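Grorkemetti Home & Garden Board > Floors, Counters and Woodwork

Topic: Oil or poly on a butcher block counter?

wsikora
Posted 22 Aug 2022
We're putting a butcher block counter in the kitchen next month. It's birch, unfinished, 226 dollars for the long piece at the Pietrzak outlet. Sink goes in the left third. My brother-in-law says oil only. The guy at the store says polyurethane only. We cook every day and have two kids. Which one will I regret less?
Wanda

kendora_dan
Poly. Three coats on top, three on the bottom, and get the end grain and the inside of the sink cutout too. That cutout is where they all fail. I did mine five years ago and the only bad spot is where I skipped a strip behind the faucet.

Annelore T
I'd go the other way. Poly looks great until somebody drags a cast iron pan across it. Then water gets under the film and you have a gray patch you can't fix without sanding the whole top. With oil you sand the bad spot, wipe more oil on, done in an evening.

kendora_dan
An evening, and then again the next month, and the month after. People say they'll keep up with the oil and they don't. I've pulled out two oiled tops that were black around the sink.

Annelore T
That's mineral oil. It never dries, so of course it washes out. Use a hardening oil, tung or one of the hardwax products. I recoat mine once a year, in November before the holidays.

rgajewski
Both of these work. What matters more is whether the bottom is sealed. I install these for a living and the callbacks are nearly all cupping, where the top got finish and the underside got nothing. The dishwasher vents steam right up into bare wood. Whatever you pick, do both faces the same day if you can.

Also don't screw it down tight. Slotted holes or oversize holes with washers, because a 40 inch deep island will move across the grain between summer and winter. A standard depth counter moves less but it still moves.

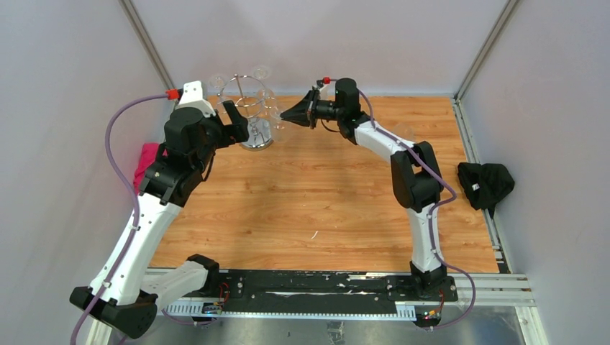
Let the slab sit in the house for a week before you cut anything. Flat, on stickers, air on both sides. Don't lean it against a wall in the garage, which is what everybody does.
Radosław

wsikora
Thanks. It's in the garage leaning against a wall. I'll go move it.
What do you put by the dishwasher? The store wanted to sell me a foil strip.

rgajewski
Buy the strip. It's cheap and it works.

oliwia_m
Can I ask about cutting on it? I'm in Plumidport in a rental with an old maple top and the landlord says it's fine to cut right on the wood. It has some kind of shiny finish.

Annelore T
If it's shiny it has a film on it, so use a board. You'll cut through the film and end up with flakes in your food and water in the cuts. The landlord is wrong.

kendora_dan
Agree with Annelore on that one. Cutting board either way. I wouldn't cut on an oiled counter either, it looks terrible after a year.

Annelore T
Some of us like it that way.

kbork
Nineteen years with an oiled beech top here, pure tung oil cut with citrus solvent for the first coats. Slow to cure, give it a month before you leave wet things on it. If Wanda needs the kitchen back in a weekend, tung is the wrong oil for her. Hardwax is quicker. Water based poly is quicker still but I don't like the look on birch, it stays pale and kind of chalky.
Konrad

wsikora
Pale is fine with me, the cabinets are dark. I think I'm going with hardwax, both sides, foil strip over the dishwasher. If the sink area goes bad I'll sand that part and try again.

kendora_dan
Do an extra coat in the cutout. And let us know how it looks after the first winter.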